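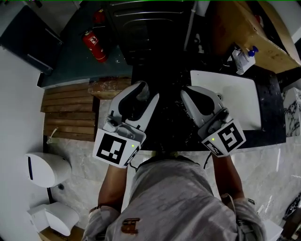

Limescale on a dark counter comes back faster than I can clean it, and I want to know whether I have a sealer problem or a water problem. The top is a Dremwood remnant, bought in April, 600 mm deep, white basin set in on the right. Supply water is hard and there is no softener on the branch. I put on two coats of Anesia sealer per the sheet and left it overnight. Marks still show among the light flecks. The clear soap bottle with the blue pump lives behind the basin at the right corner, and I have started to suspect drips from that too, but soap residue wipes off and these do not. Vinegar is out, according to the shop. Any product that has held up longer than a week?
kmorelli

Re: Marks on dark counter
Sealer does nothing for this. It slows absorption into the slab. Limescale is a deposit left on top when the water evaporates, and it will sit on a sealed surface as happily as on a bare one. Before buying anything, put a spoonful of tap water in one spot and a spoonful of distilled in another, let both dry, and compare.
Is it real stone or a composite? That decides which cleaners are allowed.
basinwright

Re: Marks on dark counter
Disagree in part. I had the same trouble and a better sealer made the deposits easier to lift, so it is not nothing. Anesia is thin. I got 14 months out of two coats, but only after stripping the old one first.
T. Dal Bello

Re: Marks on dark counter
Ran the spoon test on Wednesday. Tap water left a ring, distilled left none, so basinwright has the first point. The remnant was sold to me as stone with no paperwork, and the shop could not say more than that.
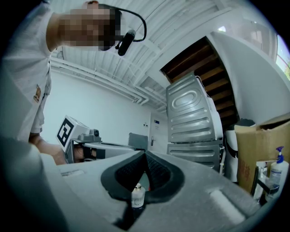

I also tried Cocco descaler on the underside of the offcut, 20 minutes under a damp cloth. The ring went, but the polish looks duller at a low angle. I can feel no difference with a fingernail. Would you call that etching?
kmorelli

Re: Marks on dark counter
Yes. Dulling with no residue is etching. Stop using it on the counter. It is sold for kettles and taps, and the label on mine excludes natural stone. Use a plastic scraper at a low angle, then a neutral cleaner, then dry with a cloth. The drying is the part that matters.
basinwright

Re: Marks on dark counter
One offcut, one trial, underside not polished to the same grade as the face. I would repeat it on a finished edge before calling it. Thomas from Fedosora, for the record, so I do sell sealer, though not that one.
T. Dal Bello

Re: Marks on dark counter
Fair, I will repeat it. Related question, same room, same water. I have metal casings to clean and the ridges hold whatever dries in them.

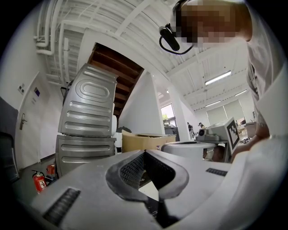

Two casings, stacked near the stairs. Upper one has the oval panel.

Can the descaler go on these, or does it stain bare metal?
kmorelli

Re: Marks on dark counter
Depends on the metal. Put a magnet on it and look for a coating at a cut edge. If it is zinc coated, keep acid off. Start with warm water and a soft brush along the ridges.
basinwright

Re: Marks on dark counter
Agreed on the zinc. Still not agreed on the sealer.
T. Dal Bello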